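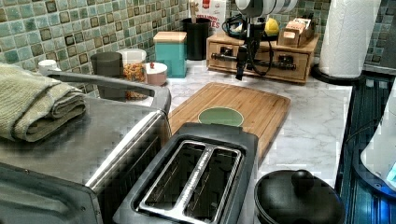
A toaster and a toaster oven on a kitchen worktop.

Puslow council to take small electricals at the kerbside from July

05/04/2025

Households in Puslow will be able to leave broken toasters, kettles and other small electrical items out with their recycling from July, the town council has confirmed.

The service will cover 3163 homes in the first stage, including all of the Blackwood estate and the streets between the railway and the river. Homes in the outlying villages will be added next year if the first stage keeps within its budget.

Residents will be asked to put items in an untied carrier bag and leave it on top of the recycling box on their normal collection day. Each household can leave out up to six items at a time. Anything too big to fit in the bag, such as a microwave or a vacuum cleaner, must still be taken to the recycling centre on Carirano Road.

The work will be done by Tumano, which already empties the town's bottle banks. The firm is fitting a cage beneath the body of each lorry so that electrical goods can be kept apart from paper and glass.

Urho Vainio, the council's waste services manager, said too many small appliances were still going in the general rubbish.

"People know they can bring them to Carirano Road, but it is a long way to go with one dead kettle," he said. "So it sits in a cupboard for a year and then it goes in the bin."

A trial in two streets on the Blackwood estate last autumn brought in 393 items. Kettles were the most common, followed by hairdryers and toasters. Most were broken up for metal and plastic, and a small number were repaired and passed to a furniture charity in the town.

Mr Vainio said the crews had few problems during the trial, although several bags had to be left behind because they held loose batteries.

"Batteries catch fire when they are crushed," he said. "If it comes out easily, take it out and put it in a separate clear bag. If it is sealed inside, as with an electric toothbrush, leave it alone and tell us on the label."

Labels will be posted to homes with the new collection calendar. Crumbs should be emptied from toasters and water from kettles and irons before they are put out. Flexes can be left on. Light bulbs, smoke alarms and anything containing oil will not be taken.

Some councillors had asked whether the money would be better spent on longer opening hours at Carirano Road, which now shuts at 4pm in winter. The council said the hours would be looked at separately in the autumn.

There will be no extra charge for the collections. Residents who need help carrying items out can ask to be added to the assisted collection list by ringing the council offices -- those already on the list for their bins do not need to apply again.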